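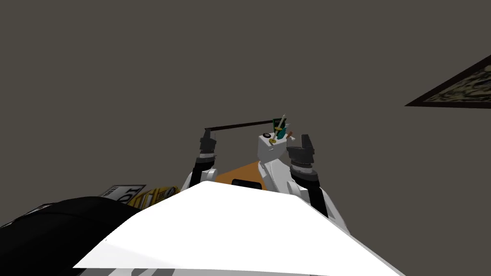
Lirkau, 29 March 2023

Two-Arm Robot Purchase Program: Frequently Asked Questions

The questions below were received by the Equipment Planning Office from departments preparing requests under the two-arm robot purchase program. Answers apply to all sites unless a site is named. Departments that submitted a request under the earlier single-arm program should read the section on carried-over requests before filing again.

What does the program cover?

The program covers two-arm robots with a gripper on each arm, the simulation licenses needed to plan their work, and the first set of spare gripper fingers. It does not cover building work, furniture, network cabling or staff time. These must be charged to the department's own budget.

Must we carry out simulation before we request a robot?

Yes. Every request must include results from a simulated version of the task, such as the rendered view at the top of this page, in which a robot has both grippers raised and small items are grouped between its arms. Requests without simulation results will be returned unread. Departments that do not hold a license may book time on the shared workstation at the Clatik building.

What should the simulation results contain?

Please include a short written account of the task, the list of objects the robot is expected to handle, and views from at least two positions. Views looking up toward the arms are useful for checking clearance between the grippers and whatever is near them, and reviewers will ask for one if it is missing. Long, thin objects such as rods and sticks should be included wherever they form part of the real task, as should flat items such as cards. Plain rooms are acceptable. Reviewers do not score the quality of the rendering.

How many trial runs are required?

A minimum of 310 simulated runs per task. Failed runs must be reported along with successful ones. A request that reports a high failure rate is not excluded for that reason, provided the department explains what it intends to change.

Does a good result in simulation mean the robot will perform the same way on site?

No. Simulation is used to compare options and to find obvious problems with reach and layout before money is committed. Contact between a gripper and a small object is difficult to model well, and departments should allow time for adjustment after delivery. The standard plan allows three months.

How should we budget for grippers?

The base price includes one two-fingered gripper per arm. Any other type is an extra and must be listed on its own line. Fingers are treated as consumables from the second year onward – please do not enter them as equipment.

What are the running costs?

Departments should plan for the service contract, software renewal, consumables and insurance. Insurance is arranged centrally and recharged once a year in September. The service contract is optional in the first year, when the supplier's warranty applies, and required after that.

How much floor space is needed?

The planning allowance is 178 square feet for each robot, including the clear zone on all sides. Ceiling height must also be stated on the form. Several early requests measured the floor with care and left this line blank, although both arms can be raised well above the body. Wall fixtures, shelves and framed pictures within reach should be marked on the room plan or removed.

Can two departments share one robot?

Yes, and shared requests are given priority where the tasks are similar. One department must be named as the owner for accounting purposes. A signed schedule of use is required – Form 577 may be used for this, or the departments may write their own. The Alcantara and Emine sites have separate insurance arrangements and cannot share with each other at present.

May we lease instead of buying?

Leasing is permitted for terms of up to two years. The total paid over the term must be shown next to the purchase price. Leased robots may not be moved between sites without the written agreement of the leasing company.

What happens to carried-over requests?

Requests from the single-arm program remain on file but will not be converted. The task description may be reused. Costs and simulation results must be new.

Who reviews the requests?

Technical review is led by Renata Zieliński and budget review by Mareike Brinkmann. The two reviews run at the same time. Departments may be asked to answer questions from one reviewer before the other has finished, and a favorable technical review should not be taken as approval to spend.

Can we place a deposit to hold a delivery date?

No deposit may be paid before written approval. A supplier may be asked for a quotation with a stated delivery period, and the quotation should be attached to the request.

Related pages: Room plan template. Simulation workstation booking. Insurance recharge schedule.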